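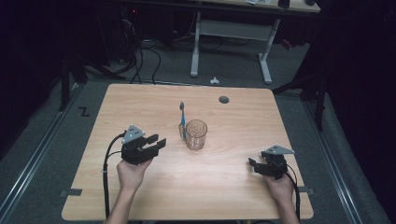 Visit to the Tronomura workshop, Prornaddale

Print this page | E-mail this page

Tronomura is a shared workshop in Prornaddale, one floor up from a tile store, and it opens to visitors one evening a month. I went in May to see the pair of hand-held grippers that Esben Bisgaard and three other members have been building. The parts have cost them $475 so far. Most of that went on cable, bearings and plastic that had to be printed again.

The grippers

You hold one in each hand and do an ordinary job with them. The job they keep coming back to is putting a toothbrush in a cup. Bisgaard said the log stood at 2097 tries before we came in, going back to the first set of fingers.

The fingers are dark plastic arms with a brass-lined hole near the top and a block screwed on at an angle. The first version closed flat, and a thin handle would roll out of it. 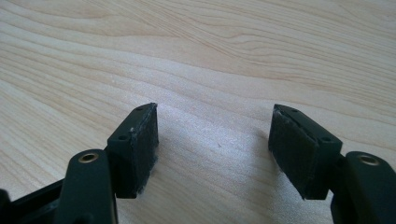

The pads take the most upkeep. The edges fray, fuzz builds up on the faces, and then the grip changes from one day to the next. Bisgaard cuts new ones with a craft knife and a steel ruler. He has tried 4 kinds of glue and has gone back to double-sided tape, which lets go at the corners but comes off clean. A member named Bjarnason wants a clamped pad with no adhesive at all. His drawing was pinned up by the stairs.

Visitors could try the grippers for a few minutes each. I found the left hand much harder than the right. Closing on the handle was easy enough, but I kept misjudging the height of the table and tapping the wood with the tips.

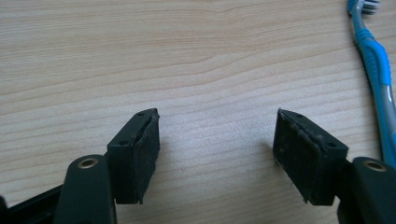
Getting there

Take the Ostelov bus to the last stop and walk back to the tile store. The stairs are at the side. Doors open at 6:30 p.m. and there is no charge. Parking behind the building is for the store only.

Print this page | E-mail this page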